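Gallery: The water table at Ivell

Home / Rooms / Gallery
Text by Rosaire Després

The water table is a white table against a white wall, and for most of the day the only thing anyone wants from it is a drink. People who rent a desk at Ivell walk past it more often than they walk past the front door, so we thought it deserved a page in the rooms gallery alongside the reading corner and the workshop. The notes under the pictures cover the dispenser, the stand and how we look after them. Anyone setting up something similar at home or in an office may find a few of them useful.

We used to have bottled water in a cupboard. It was heavy to bring up the stairs, it took up a shelf that the ceramics group wanted, and the empties piled up by the back door. Keyvan Ebrahimi suggested a glass dispenser filled from the kitchen tap, and after one trial in August we stopped ordering bottles.

1. Glass and wood 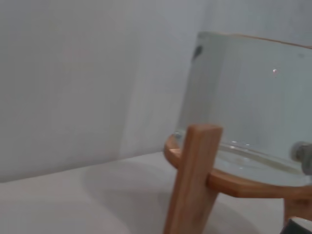
Reading time: 3 minutes

The container is clear glass with thick walls and a thick bottom, and it sits in a light, honey-coloured wooden stand. A flat ring goes round the lower part of the glass and the legs come down from the ring to the table. There are no straps or clips. The weight of the glass and the water keeps it where it is.

We looked at plastic dispensers first. They are lighter and much easier to carry to the sink, but the one we borrowed from the studio downstairs had gone cloudy after a year and held on to the smell of orange squash. Glass takes more care. A full one is too heavy for most people to lift safely, and we ask everyone to leave it in the stand and fill it from a jug.

The wood has a smooth finish. It will put up with a splash, but it should not be left standing in a puddle, and a wet cloth bunched up against a leg will leave a dark mark by the next morning. Wipe the legs right down to the table when you wipe the glass.

Valter Halvorsen oils the stand twice a year with the same oil he uses on the chopping boards in the kitchen. He takes it to the workshop, rubs it along the grain, leaves it overnight and brings it back the next day. During that time there are jugs on the table instead.

A word on the wall. It was painted with ordinary matt emulsion, which shows every splash, and there has been some talk of tiling behind the table. For the moment we wipe it with a barely damp cloth and touch it up when the rest of the room is painted.

2. The spigot

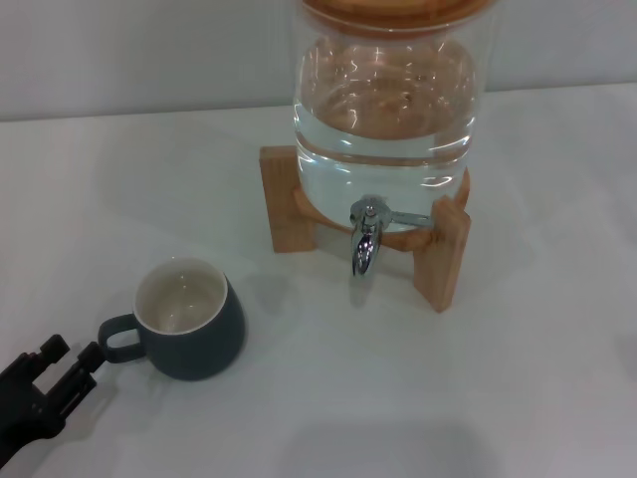
Glass dispenser with chrome spigot and lever handle, on its wooden stand.

The lever is the part that people ask about on their first visit. It needs only a light touch. Hold the glass under the spout before you move the lever, and bring the lever fully back before you take the glass away. A lever left slightly open will drip slowly enough that you may not notice it, and by lunchtime there will be water along the table and on the floor.

There is enough room under the spout for a cup. Tall sports bottles do not fit upright. You can tilt one, but it is easier to fill a glass and pour it across, or to go to the kitchen tap. Joar Hellström raised the idea of putting the whole stand on a block so that bottles would fit. We tried this with a spare shelf board and did not like how high the top of the jar ended up, as the shorter members could no longer see into it when pouring from the jug.

The lid is light wood, like the stand. It goes back on straight after filling. Please do not put it down on the table with the underside facing down, and keep it out of the washing-up bowl. Wood that has soaked tends to swell and may never sit properly again. A wipe with a clean cloth is enough.

Filling. Whoever opens up in the morning empties what is left from the day before, rinses the jar and fills it with fresh water. It is topped up after lunch if it needs it. Do not let the water go below the spigot, as what is left at the bottom will not come out and just sits there. Leave a gap at the top as well. A jar filled to the brim slops when the lid goes on.

Cold water straight from the tap is fine. Let the jug stand for a few minutes first in winter, when the tap runs very cold. Hot water should never go into the jar, and neither should ice tipped in from a height. If you want ice, put it in your glass.

Cleaning. The jar is washed properly once a week, and this is the routine:

Drain the jar through the spigot into a bucket until it stops running.
Lift the jar out of the stand with both hands underneath. Two people if one of them has any doubt.
Wash the inside with warm water, a little washing-up liquid and a soft brush. No scourers.
Run soapy water through the spigot, then clean water until there is no foam.
Wipe the ring of the stand and let it dry before the jar goes back.
Polish the outside with a dry tea towel.

Once a month the spigot comes off. There is a washer on each side of the glass, and both go in a saucer so they do not disappear down the sink. Clean the inside of the spout with the thin brush that hangs on the kitchen hook marked 20. If there is limescale, soak the metal parts in a cup of warm water with a spoonful of white vinegar, rinse well and dry. Tighten it again by hand. A spanner is not needed and can crack the glass.

Chrome shows fingerprints more than anything else in the room. A dry cloth takes them off. The spray in the cupboard under the sink is for windows only and should be kept well away from anything people drink from.

If it leaks from the back of the spigot, the washer is most likely out of line or worn. Take it off, check the washers, turn them over and try again. New ones come from Bastelitz, part number 2539, and we keep a packet in the drawer with the fuses. Please tell Keyvan when you take the last one.

3. Round the table

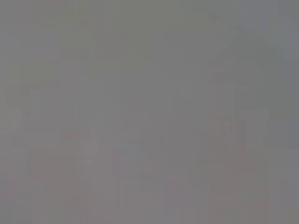

Drinking glasses are kept in the kitchen, on the lower shelf to the left of the window. They were on the water table to begin with, but they gathered dust at one end and got in the way of the jug. Take one as you pass and bring it back when you have finished with it. The dishwasher goes on at five.

The table is used for other things too, mainly in the evenings. The Nallora reading circle puts its books out on it, and the ceramics group has used it for glazed pieces waiting to be collected. When that happens the dispenser stays where it is. Work round it, and keep paper at the far end. We lost a set of printed programmes to a dripping lever in the first month, and Edvin Granström had to cycle to the copy shop for another 100 before the doors opened.

The table top is easy to look after. Tea and coffee come off with a damp cloth if they are caught the same day. Older rings need a little bicarbonate of soda on the cloth and some patience. Felt pen is harder, and we would ask the drawing class to put newspaper down first.

There are a few questions that come up again and again, and these are the answers we give.

Can I put lemon or mint in it? Not in the large jar. Pips and leaves block the spigot, and some people want plain water. There is a smaller jug in the fridge for anything with fruit in it, and you are welcome to use that.

Is it filtered? No. It is the same water as in the kitchen.

Can we borrow it for an event? The large one stays in the room. The studio downstairs still has its plastic dispenser and lends it out, with a tray, if you ask a few days ahead. Rinse it more than once.

Where did the stand come from? It came with the jar, from Eklund, the kitchen shop by the station. They sell the stands separately as well, though the sizes of the rings differ and you should take the measurement of your jar with you. Measure round the widest part of the base with a piece of string. We mention this as a friend of the house bought one by eye and had to take it back.

Does the jar have to come off the stand when the room is closed? For a weekend, emptying it is enough. Over the summer break we wash it, dry it with the lid off and keep it on the floor of the kitchen store with a tea towel over the top. The stand stays on the table.

If you see water on the floor, wipe it up straight away, even if you have no idea where it came from. The mop is behind the kitchen door. Then check the lever.

Rooms gallery, page 3. Last changed April 2023.
Next: The workshop benches
Back to all rooms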